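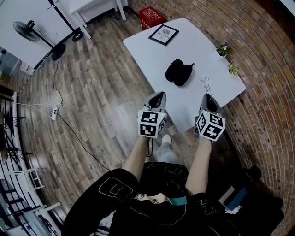 一手一只夹爪，白方块上贴着定位用的黑白码

先说结论，省得有人翻到最后才骂我：Flullik 这套手持夹爪我觉得值得租，不值得买，至少今年别买。

我知道这话得罪人。上个月我在群里提了一嘴，Refugio Serrano 当场给我发了一段四分多钟的语音，中心思想是我不懂硬件。他自己九月就下单了，买的是双手整套，现在每天拿它收拾餐桌，录得不亦乐乎。行吧，他有他的道理，我后面会说到。

我用的是租赁版，从 Stellside 那边走的，租期15天，两只夹爪、两个标记方块、线、一条背带，外加一个数据上传的账号。箱子到手我第一反应是比想象中大。宣传页上那个模特拿着它跟拿电吹风似的，我拿着就很像端着两个小型吸尘器。不过重量还可以，头二十分钟完全没感觉，过了半小时小臂外侧开始发酸，是那种洗完一大家子碗的酸法。我建议每录满半小时就放下来歇一歇，说明书里没写这个，应该写的。

这类产品的卖点大家都知道了：不用买机械臂，人拿着夹爪干活，动作和画面一起录下来，回头拿去训练。我对这个路子一直有好感。以前我们组里调遥操作，光是让延迟别那么恶心就耗掉一个季度，最后录出来的动作全都犹犹豫豫的，像喝多了的人在找钥匙孔。手持的就顺多了，你伸手，它就跟着伸手，中间没有隔一层。单说这一点，Flullik 做得比我去年试过的 Sukdale 要好，Sukdale 那个扳机的行程太长，捏到底手指都要抽筋。
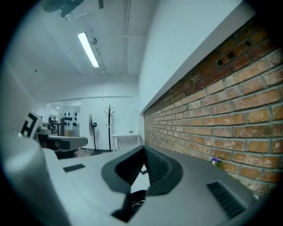
夹口的设计我想多说几句，因为这是我最喜欢也最想吐槽的地方。很多同类产品用的是两片平板手指，夹方的东西很好，夹圆的就打滑。Flullik 走的是另一条路，夹口是个U形，外圈那道黑边又厚又圆，里面一圈细细的棱纹，我拿它夹杯子、夹药瓶、夹卷起来的袜子，都很稳。但是！棱纹里会积灰，还会积面包屑，别问。清理的时候只能用软毛刷一条一条地刷，我最后征用了家里一支旧牙刷。客服说下一版内衬可以拆下来洗，那我就等下一版，这也是我劝人先别买的理由之一。

再说那两个方块。每只夹爪顶上顶一个，面上全是黑白码，给外面的相机认位置用。好处是精度真的可以，而且哪天认不准了，你看一眼多半就知道是哪个面被挡住了，排查起来很直观。坏处是它杵在那儿，往柜子深处伸手的时候老是先撞上隔板。我试过收拾书架最下面一层，十次里总有几次是方块先到，夹爪后到。所以要录开放的桌面，随便录；要录橱柜、冰箱、洗碗机这种带“洞”的任务，请先想清楚。

还有线。左手那根黑线从夹爪上垂下来，站着干活没事，一坐下就往腿上搭，转身的时候还会勾一下。我后来拿魔术贴把它绑在袖口，好多了。都什么年代了，我不太理解为什么不能做成无线的，官方的说法是为了同步，我姑且信一半。

好，讲钱。双手整套的标价我就不复述了，官网每隔几周改一次，写了也白写。我只说租：我那15天总共录了421条能用的，废掉的我没脸报。摊下来每条的成本低得让我有点意外，比当初请人遥操作便宜太多。可是如果换成买，你得保证自己能一直录下去，而大部分小团队是做不到的。大家都是热火朝天录两周，然后转去清洗数据，清洗完发现任务定义错了，再停一个月开会。夹爪就在架子上吃灰，棱纹里吃的灰尤其多。

Refugio 的反驳是，租的设备你不敢改。这个我认。他把背带换成了宽的，还在握把上缠了网球手胶，手感确实比原装好一大截，我去他那儿试过，回来就嫌弃自己手里这副。他还说租来的每套标定都有点差别，中途换一副，前后数据就对不齐。这也对，不过我租期内没换过，没踩到。谁要是打算分几次租，最好跟 Stellside 说死了要同一副，编号写进单子里。

另外一位给我泼冷水的是 Shoshana Zamora，她的意见我觉得更值得听。她压根不在乎租还是买，她在乎的是谁来录。她的原话大意是，一个人录几百条，模型学会的就是这个人的毛病。我回去翻了翻自己的数据，发现我拿所有东西都从右边绕过去，连放在左手边的杯子也是，看得我有点脸红。后面几天我拉了家里人轮流上，我妈录的那批又慢又稳，比我的好用多了，她还嫌任务无聊，问能不能录个包饺子。

录的地方也一样。别总对着同一张桌子、同一面墙。哪怕就把桌子转个角度，上面换两盆花，都比原样再录一百条强。这个跟产品没关系，可是厂家的教程里全是干干净净一张桌面，新手照着学，学完就真的只会那一张桌面了。我给 Flullik 提过，回复很客气，教程嘛，到现在还是那一版。

软件我只给及格。上传还行，断点能续，网差的时候也没丢过东西。回放界面就不太行，想找某一条得一直往下拉，没有搜索，标签只能打一个。我有一批既是“双手”又是“易碎”，只好在备注里写，备注又搜不到……我后来干脆自己建了个表格，土是土，好使。Rao 那家的软件在这方面强很多，可惜他们的夹爪我用着总觉得松。要是哪天这两家能凑一凑，我立刻掏钱，租都不租了。

所以我的建议还是那样：先租一期，任务提前定好，人找够，录完再谈买不买。Refugio 看到这里估计又要发语音了，发吧，我开二倍速听。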